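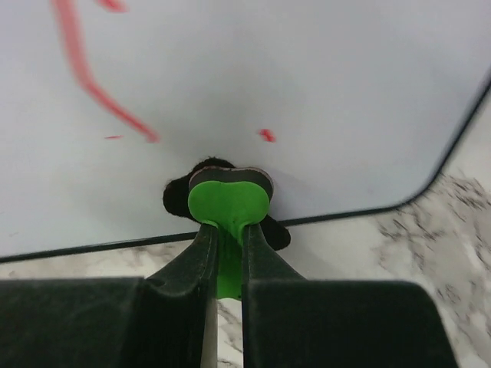

Buying a pair of arms: your questions

I look after the bench at Brandside, and since I put our kit list online I keep getting the same emails. So I've put the answers on one page!

Do I need two arms?

For wiping a whiteboard, no. I'd still budget for two if you can – adding the second one later meant a new mounting bar and a lot of swearing on my part.

What did you forget to budget for?

Small stuff, mostly. Cable ties, a stand for the board, spare finger pads, red markers (we get through loads). I now keep £200 a year aside for it and it always goes.

Should I pay for wrist cameras as well as a fixed one?

Yes, if the job involves touching something flat. A camera down by the gripper gives you a much closer look at the eraser and the marks.
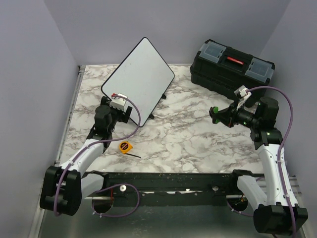

Both arms on the shared bar, with the whiteboard on its stand and the toolbox in the back corner.

How long does delivery take?

Our arms came through Tiselum and took 13 weeks. Denia quoted 7, but without the grippers, so read the small print.

Can I use ordinary erasers?

We do. Get one with a handle the fingers can pinch, and buy a few shapes before you settle on one.

Will prices go up?

I've been told to expect new ones in July. If you've got a quote you like, I'd get the order in before then.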